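Wanted: a few good people to help grad workers get ready to bargain

Hi there! I coordinate member outreach for the graduate assistants' association at Zavside, and I'm looking for people to join our contract survey team this spring. It's paid, it's part-time, and you can do most of it in sweatpants.

So what's the job? Our current agreement with the university runs out at the end of the summer, and before anyone sits down at a table we need to know what teaching and research assistants want out of the next one. Last time we sent out an online form and got back answers mostly from two departments (hello, history and chemistry). I'd like to do it properly this time, with real conversations.

You'd be having those conversations. Each interviewer takes on 40 people, talks to every one of them for as long as they'll let you, and types up notes in Terero, the little database we use. I'll teach you Terero. It's ugly but it works. We're hoping for some 200 interviews altogether, so I need 5 of you.
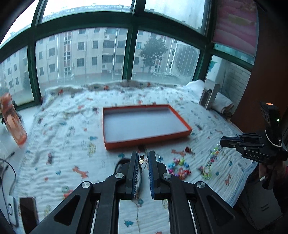 Photo: Zavside Graduate Assistants' Association

What people bring up varies a lot. Health premiums, sure, and summer pay, but also late appointment letters, lab hours that creep past what's on paper, parking out by Hauser Hall, childcare — you'll hear it all. Your job is to listen and write it down fairly, including from folks who don't care for unions one bit. I really do want those interviews too.

You don't need research experience. You do need to be a current or recent grad student (any department, master's or PhD), be comfortable calling strangers, and keep what you hear private. If you speak a second language, please tell me! International students were badly underrepresented in the last round.

Pay is hourly, training included, and we're flexible about teaching schedules and exams. Training is two evenings in March, starting at 6 p.m. in the Cludis Room, second floor of the student center. There will be dinner, and yes, there's a vegetarian option.

To apply, send me a short note through the contact form on our site. Skip the cover letter — a paragraph on who you are, your department, and which hours you're usually free is plenty. Questions are welcome too, same form.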